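Ticket 816 – Box scores not posting after final
Product: Weldu Courtside (basketball stats)
Opened by: Kasun Paul, Naltier women's team
Assigned to: Ghislain Sutherland
Opened: 12/19/22
Status: Waiting on customer

Kasun Paul wrote:
Last night's game against Grikano closed out fine on the scorer's laptop, but the public page still shows us at halftime. Play-by-play stops at the 2:20 mark of the second quarter. The final is correct in the app. I have logged out and back in twice. Coaches want the shot chart before film.

Ghislain Sutherland wrote:
Thanks. I can see the game file on our side and it is complete through the fourth quarter. The public page is reading an older copy. Did anyone change a lineup during the half?

Kasun Paul wrote:
Yes. Our backup point guard had the wrong jersey number, 20 instead of 5. We fixed it before the third quarter started.

Ghislain Sutherland wrote:
That fits. When a number is edited after a player has recorded a stat, the page holds the feed until the roster is confirmed again. Steps:
Open the game and choose Roster.
Check number 5 and press Confirm.
Go back to Game and press Republish.
Leave the laptop online until the status reads Sent.
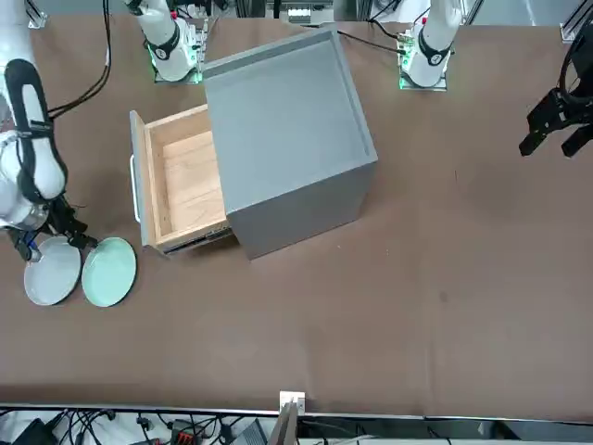
Roster confirm is done and Republish went through, but the status has been on Sending since then and the shot chart is still blank. The older games in the list look normal, including the Predus game. I also looked for the printed score sheet so I could check her fouls by hand. The pulled-out drawer has nothing in it, so I will ask the Grikano bench for their copy. – Kasun

Ghislain Sutherland wrote:
I cleared the stuck send from here. Please press Republish one more time and tell me what the status says. If the chart is still blank, attach the export file from the laptop.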